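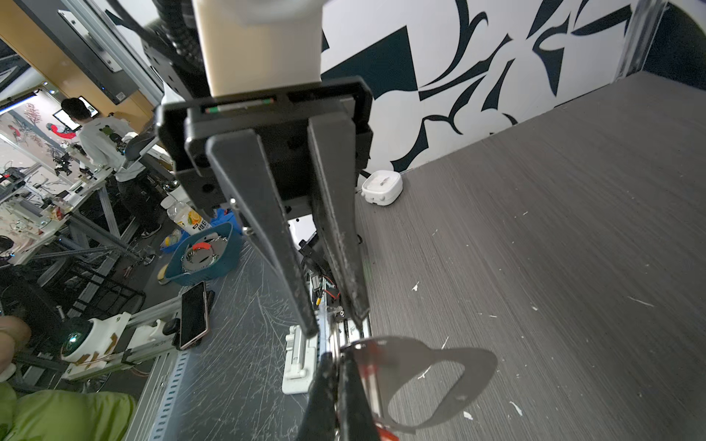 Roos Postma wanted to know, before we'd even got our coats off, whether the monthly price for the Stullico kit was with the service cover or without it, and could somebody please find the quote.

I had the quote, so that's where we started, which put the agenda out of order from the first minute. I've written things up in the order they came up and put the items back under their headings where I could. Shout if I've got you wrong.

Notes from the kit review, Tallmont workshop, October
Present: Roos, Pascal Coste, Ines, Martin, me (typing)
Sorry not to be there: Femke

1. Price, and what you get for it

Without the cover, is the answer. The Carré quote has the two-arm Stullico kit on a monthly hire, and the service cover is a separate line at 176 euros a month on top. I'd read it as included when I first sent it round, so apologies for that, and thank you Roos for spotting it!

The hire gets us the arms, the grippers, the controller and the teaching software. The cover adds phone help, a visit if the phone help doesn't fix it, and swapped parts for anything that wears out in normal use. Pascal asked what normal use means. I read out the paragraph and we were none the wiser (it says "use consistent with the manual", and the manual says "normal use"). I'm to ask Carré for it in plain words.

Martin pointed out that the hire is for a full year and the price for a second year isn't mentioned anywhere. Ines thought they'd probably hold it if we asked now and probably wouldn't if we asked next autumn. Added to my list.

2. How the trial has gone

Pascal has done most of the hands-on work so he talked us through it. The job we set was the one we'd really want it for, picking up small printed parts and wired boards from one side of the bench and handing them across from one gripper to the other. He's happy with the picking up. The fingers taper down nicely and get in between things that our old clamp used to knock over. The handing across is more of a mixed bag. When the part is rigid it goes well, and when there are wires hanging off it, one gripper sometimes closes on the wire and then everything gets dragged about.

Ines said she'd watched it do exactly that on Sunday (yes, she came in on a Sunday, we have had words) and that lifting the part a bit higher before the handover made a big difference. Pascal hadn't tried that. They went off into a long chat about approach angles which I stopped typing partway through, but the upshot is that they'll try the higher handover with the wired boards this week and write down how each go turns out. Ten goes with the old path and ten with the new one, same part, same starting spot.

Roos asked if a softer finger would help. There's a padded set in the Carré price list, not in our kit. Pascal would like to borrow a pair before we pay for any, and I agree. He'd also like it noted that the inside faces of the fingers pick up dust, and that he wants a wipe-down added to the start of the day. Noted! It's on the start-up sheet as of this afternoon.

3. Setting up and teaching

I had a go at this myself, so I can report as the least technical person in the room. Teaching the arm a new path is lovely. You move it by hand, press to save the position, move it again, press again, and play the whole thing back slowly. I had it going from one tray to another before my tea went cold.

What I didn't get on with was the saved jobs list. Everything is named by date and time unless you remember to rename it, and you can't rename a job once it's been run. So there's now a long list of mine that all look the same, and I couldn't tell you which is the good one. Martin says there's a notes field tucked away under the settings, which I'd never have found. He'll show me. I've still put it down as a moan for Carré.

Roos hasn't used the teaching mode yet and would like an hour on it before we decide anything. Fair enough. Pascal will sit with her.

4. The bench and where things live

Short item, or it was meant to be. Martin feels we've let the area round the arms turn into a shelf for everything else, and he'd like phones, drinks and clothes kept off the work surfaces while the arms are powered. Ines agreed about drinks. There was some resistance about phones, as Pascal uses his for timing. We settled on a small side table for personal bits, and a timer that lives at the bench. I'm getting the timer.

Ines asked about shoes while we were on the subject. I said closed shoes for anyone working at the arms and didn't get any argument, so that goes on the wall with the rest.

5. The service side

We rang the Carré help line during the trial, so this is first-hand. The first call was very good. A patient chap took Martin through resetting the left arm and stayed on the line until it had homed properly. The second call was a question about the licence for the software and got passed along to their Plastanville office, who rang back the next day and answered a different question. Third time lucky, we do now know that the licence covers 5 logins and that a login can be moved to somebody else if a person leaves.

Roos thinks the cover is dear for what is mostly a phone number. Pascal thinks it's cheap compared with an arm standing idle while we wait for a part, and he reckons the gripper fingers are what we'll wear through first. I can see both. Ines suggested taking the cover for the first part of the hire and reviewing it after that, if they'll let us. I liked that a lot, and so did Roos once she'd done the sums on the back of my agenda.

Martin asked whether a visit means a visit the same week. The quote only says "prompt". On the list it goes.

6. So, are we having it?

Not decided today. We went round the table. Pascal and Ines are a yes. Martin is a yes if the visit times are in writing. Roos is a maybe until she's had her hour and seen the second-year price. I'm a yes with grumbles about the job list. Femke sent me a message beforehand saying she'd go along with it as long as it doesn't go over what we set aside, and with the cover on top for the full year it would, so the part-year idea matters to her too. I'll ring her.

Carré are holding the quote until the 25th, so we need to be done by then.

Who's doing what

Me: ask Carré about normal use, the second-year price, visit times in writing, cover for part of the year, and the loan of a padded finger pair. Ring Femke. Buy a timer.
Pascal: hour of teaching mode with Roos. Handover runs with Ines.
Ines: write up the handover runs and send them round, even if they're scruffy.
Martin: side table. Show me the notes field.
Roos: look over the hire terms again with a pencil.

Any other business

Pascal's spare key to the back store has been found, in Pascal's other jacket. Martin wants the heating looked at before it gets properly cold, and I've passed that on to the landlord.

Next one is same place, 10 o'clock start, and Ines is bringing the biscuits.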